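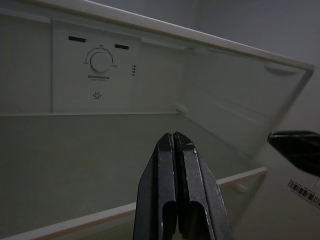
Back wall of the fridge compartment, control panel at upper left.

Thread on the scoring system in Solport, season 2, because the finale is being argued over as if the rules were vague. They're written down. The show published a format sheet in March and most of what follows comes from it.

1/ For anyone who skipped it: Solport is the dating competition set in a harbor town. Couples form, split and re-form, and at the end one couple is named. The name on screen is decided by a points total. The host says "the town has chosen," and that line does a lot of damage, since the town has no vote.

2/ Points come from three places: app votes by viewers, challenge results, and the ballot of the eliminated cast. The app votes are converted to a share before they are added. A couple with twice the raw votes does not get twice the points. The share is capped.

3/ The cap is the whole story of the finale. Rinden's couple (Rinden is the house with the blue team, not a person) hit the cap in the first hour of voting. Every vote after that had no effect on their total. The on-screen counter kept moving anyway.

4/ Final totals, as shown on the results card for a little over a second: Rinden house 1129, Horobets house 1765. I paused it and checked it against the recap episode. Same numbers.

5/ People are reading 1765 as a landslide in the public vote. It is a combined total. The card does not split it. The recap does not split it either.

6/ What we can work out: challenge points were announced each week. Horobets took the boat relay, the cooking round and the memory quiz. Rinden took the obstacle course and nothing after it. That alone opens a wide gap before anyone touches the app.

7/ The cast ballot is the part I would change. Eliminated contestants vote in private and the points go straight onto the total. Several of those contestants had been dating members of the Rinden couple two episodes earlier. Asking them to score that couple is a strange way to measure anything.

8/ It is also in the format sheet, under "returning cast." Both couples signed up for it. You can dislike the rule and still accept that it was applied.

9/ On the edit. Episode one gives the Rinden couple the meeting on the pier, the slow music and the first full conversation. Horobets gets a montage. By the middle of the season that has flipped, and the Rinden scenes are mostly kitchen arguments with the sound raised.

10/ Viewers who watched live had a different show from viewers who watched the weekly cut. The live feed had the long apology after the cooking round. The weekly cut had one sentence of it, over a shot of the harbor. If you only saw the weekly cut, the breakup threat in the next episode came from nowhere.

11/ The proposal. The rules do not require one. They require a "statement of intent," which can be a key, a letter or a ring. The Horobets couple used the key. The Rinden couple used a ring and then took a break 2 weeks later, per their joint post. The prize was settled before that, so the post changed nothing.

12/ The prize itself is a lease on an apartment plus a cash amount paid in parts. Prirura, the production company, holds back the last part until the reunion has aired. This is why neither half of the winning couple will answer a direct question right now. Read their silence as a contract term.

13/ Several replies to my last thread said the app crashed during the vote. It did, for a lot of people, late in the window. Rinden was already capped by then. Lost votes for Rinden cost Rinden nothing. Lost votes for Horobets may have cost Horobets something, and they won anyway.

14/ What I would like from season three: split the total on the results card, stop the counter when a couple reaches the cap, and publish the cast ballot with names. The first two are graphics changes. The third would improve the reunion a great deal.

15/ I would also drop the host's line about the town.

16/ Correction to 6: the memory quiz was scored as a tie and both houses received points. Horobets received the tiebreak bonus as well. The gap is smaller than I implied, and the order of finish is the same.

17/ Replies asking who I wanted to win: Rinden, until the obstacle course. After that I was watching for the host's jackets. Reunion thread will go up the night it airs, after the late showing, with the totals if they show them.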